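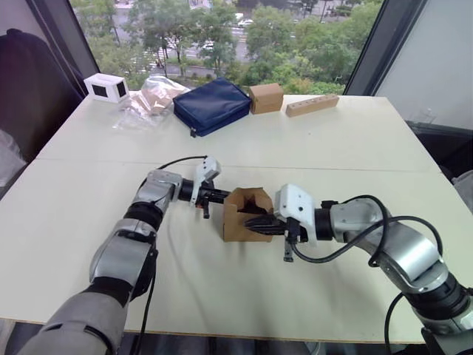 Dritport Handling Lab - Two-Arm Group

Speaker notes: "The Day the Box Folded"
Talk for the Mellor user meetup, Sunday, June 18, 2023
Speaker: Osvaldo Brito

Opening (leave the bench photo up, don't rush)

Hi everybody, I'm Osvaldo. I work on the two-arm bench at Dritport, and I've got a story for you about a cardboard box. You'd think cardboard is the easy part! We spent all winter worrying about the wooden block and the bag, and the thing that shut us down for most of a week was an open box.

So this is the kind of work we do. One gripper presses on the outside wall of the box, the other one reaches in through the open top. You can see how close the two hands get to each other. Keep that in mind, it matters later on.

Show of hands - who here runs two arms over one table? Okay. And who has had them touch when they weren't supposed to? (Wait for it. More hands will go up if I put mine up first.)

What the job is

The program is called Goten. We name them after whatever Vanderleia is watching that month, sorry. Goten has the left arm steady the box while the right arm goes inside, takes hold of whatever is in there, and lifts it out. Then both arms back off and go home.

The left arm runs on force. We tell it how hard to push and it finds the wall by itself. The right arm runs on position. We tell it where to go and it goes there, end of discussion. Two arms, two ways of thinking, one box in between. I still believe that's the right setup for this job, and I'll argue with anyone at the break.

What went wrong

It was a run in April, number 807 in our log, late in the afternoon. Left arm comes in, touches the wall, starts to push. Right arm goes in through the top. Everything looks fine. Then the left wall starts to bow in. It gives, and the left arm is still chasing the force it was asked for, so it follows the wall. And it keeps following!

The wall folded right over the right-hand fingers. Now the left arm finally feels something solid, which is the other gripper with a layer of cardboard wrapped around it, and it thinks, great, found my wall. It settles in and reports a good hold.

(Pause here. People laugh at this in rehearsal. Let them.)

So the right arm gets the okay to lift. It lifts. The box comes up with it, the left arm is pushing sideways on the whole bundle, and we get this awful creaking noise that I can still hear. The right arm tripped its joint limit and stopped. The left arm did not stop. That's the part I really came here to talk about.

Why the left arm kept going

We had the stop signal wired between the arms through Plurnance, the scheduler we use to hand out turns. If one arm trips, Plurnance hears about it and tells the other one. Worked every time we tested it. But every time we tested it, we tested it in the same state, with both arms moving through free air.

During a hold, the force loop doesn't check in with the scheduler at all. It was written that way on purpose, way back, so the push would be smooth. I know it was on purpose since I wrote it. (Own this. Don't mumble.)

So the stop message went out on time and then sat in a queue waiting for the left arm to finish its hold. The hold had a timeout of 5 seconds. Five seconds doesn't sound like much. Count it out loud while two grippers are squeezing each other and tell me how it feels.

(Do count it out loud. The whole five. It's the best bit of the talk.)

Vanderleia hit the big red button before the timeout ran out. Vanderleia Fontes, she's in the second row, give her a wave. She had her hand near it already because she didn't like the sound. I was looking at a graph.

Damage

One bent finger on the right gripper, one very flat box. No one was inside the line when it happened, so no one got hurt, and I want to be clear that we got that part by following a rule we all used to grumble about. You stay behind the tape until both arms are home. I've grumbled about it the most. I don't now.

The bad guess

Here's where I went off track for a while. I was sure it was the cardboard. We'd started reusing boxes, and a box that has been squeezed 68 times is a lot softer than a fresh one. So I spent two days pushing on boxes by hand and with the left arm, and sure, the old ones fold sooner. I made a lovely chart. I'm not showing you the chart.

Vanderleia let me finish and then asked what would happen if it was a bag in there, or somebody's sleeve. And I had no answer. The soft box explains why the wall folded. It doesn't tell you one thing about why an arm kept pushing after its partner had tripped.

What we changed

Stop line first. The trip signal now goes straight from one arm controller to the other on its own wire, and the scheduler just gets told afterward. No queue.

Next, the force hold has a travel limit. The left arm can chase a wall for 3 centimeters past first touch, and after that it lets go and calls for help. We picked that number by arguing, and then by squashing boxes until we stopped arguing.

We also keep a no-go zone around the right fingers now, and it stays on during a hold. It used to switch off once the box was touched, as the hands have to get so near each other. It made Goten fussier. We had false stops all day for the first while, and I nearly turned it back off - please don't do that, it would have been a terrible idea.

And the testing. We trip each arm in every state we can name: moving, holding, lifting, backing off, sitting still. It takes most of a morning and it's dull. Bring coffee.

Still open

We don't have a good way to tell "I'm pushing on a box" from "I'm pushing on a box with a gripper behind it." Force numbers look nearly the same. If anyone in the room has tried watching the wall with a camera during the hold, please come find me.

I'm also not happy with the word "good" in our log. The left arm reported a good hold while it was crushing its neighbor. All it knew was that the force matched. We've changed the message to "force reached," and people on the team still say good hold out loud. Me included.

If there's time (skip if running late)

Tell the one about the replacement finger going to the wrong building.

Questions

Somebody will ask for the old force loop code. Yes, I'll share it, with the bad part marked. Somebody will ask why we don't use a plastic bin. Answer: the people we build this for use cardboard.

Remind them the sign-up sheet for the bench visit is by the door. Closed-toe shoes, please, and stay behind the tape.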